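Mavstead opens desk and drawer sorting service to Coston households

COSTON, April 8, 2022 – Home organizing firm Mavstead is opening its small-item sorting service to households in Coston, following a trial with clients in neighbouring Becerra that wrapped up in March.

The service deals with the things that collect on desks, hall tables and in kitchen drawers: pens, keys, coins, batteries, lids, chargers and single items that have no set place. Clients book one room or one piece of furniture at a time. Furniture is not moved between rooms and clients are not asked to buy new storage.

"Most people who call us have already done the big cupboards," said Keerthana Thevar, founder of Mavstead. "What's left is the tabletop. They clear it on the weekend and it fills up again, and they want somebody to sit down with them and decide where each thing goes."

Each booking runs for three hours. The organizer and the client start by emptying the surface or drawer completely, then sort what was on it by how often it is used. Items used every day go back within arm's reach in open containers. Everything else is labelled and stored elsewhere in the home, given away or recycled.

Mavstead works mainly with plain containers that can be seen into or reached into without a lid, such as wire mesh baskets, metal tumblers and shallow trays. Many are already in the house. Where a client has none, the organizer can lend up to five pieces from the firm's own stock and collect them later if they are not wanted.

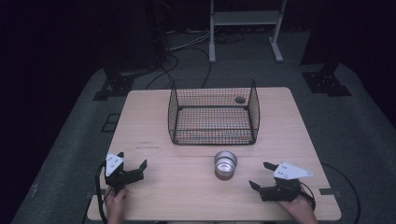

"A basket works for anything flat or awkward, and a cup works for anything tall," said Teodoro Camacho, who leads the Coston bookings. "We try both on the table before anyone decides. If a client has to think about where the scissors go, we change it."

The Coston service will be run from the company's workroom in Brorkamow. The firm has set aside 300 bookings for the first season, with evening times available for clients who work during the day. Apartments, houses and home offices are all eligible. Garages and storage lockers are not included at this stage.

Bookings can be made through the Mavstead website or by phone. Clients are asked to leave the chosen surface as it is before the visit.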